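Bomstead, 2022-10-29

The Bomstead town library will stay open until 9 p.m. on four nights a week starting in March, the library board decided at its last meeting. The building on Owen Street now closes at 6 p.m. every night.

The change follows a survey that went out with the summer water bills. The library got 638 replies, and 70 percent of the people who answered said they could not get there during current hours because of work or school. Most asked for later evenings. A smaller group wanted Sunday hours, and the board put that question off until next year.

"We heard the same thing at the front desk for years," said library director Gwion Bellis. "People drop their books in the slot at night and never come inside. We want them to be able to come inside."

Two part-time clerks will be hired to cover the added hours. The jobs will be posted in January. The children's room will still close at 6 p.m., and story time stays in the morning.

## Card renewals

The library has 3,464 active cards. Cards that have not been used in two years will be marked inactive when the new hours begin. Cardholders will get a letter first and can keep the card active by calling or stopping at the desk. There is no charge to renew. Anyone with an old fine can have it cleared at the same time, as the library stopped collecting late fines last spring. Lost books still have to be paid for.

## Parking and entrance

The side lot will be open to library visitors in the evening. It has been reserved for town staff until now. New lights are going in along the walk from the lot to the back door, and the work should be finished before the hours change. The front steps will be closed for three days during the same job. The ramp on the Drutness Avenue side will stay open.

## Evening talks

The later hours also make room for a series of talks in the meeting room, which has 100 seats. The first three will cover home repair, local history and machines at work. Talks begin at 7 p.m. and are free. Seats cannot be saved in advance. 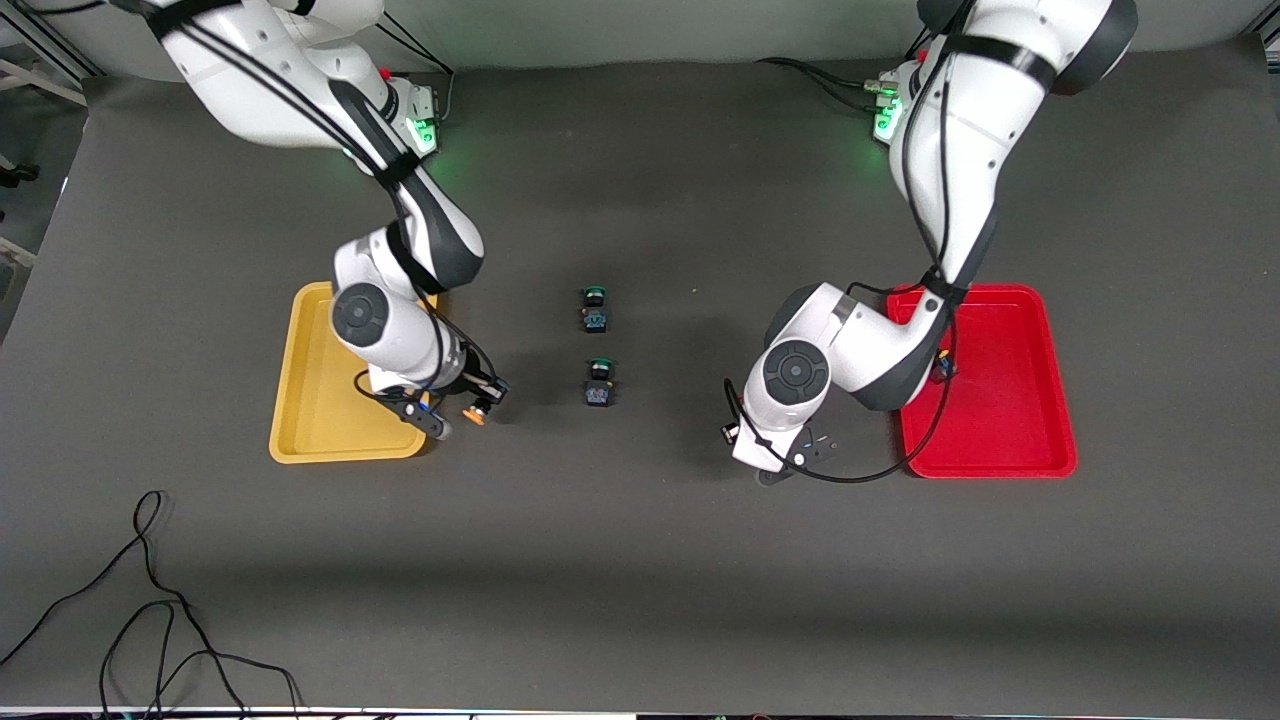
## Meeting room use

Local groups can book the meeting room on evenings when no talk is planned. Requests must be made two weeks ahead, on the paper form at the desk or through the Flesteo booking page linked from the library's website. Groups are asked to put the chairs back and be out by 8:45 p.m.

The full list of new hours will be posted at the front door and printed in the January newsletter.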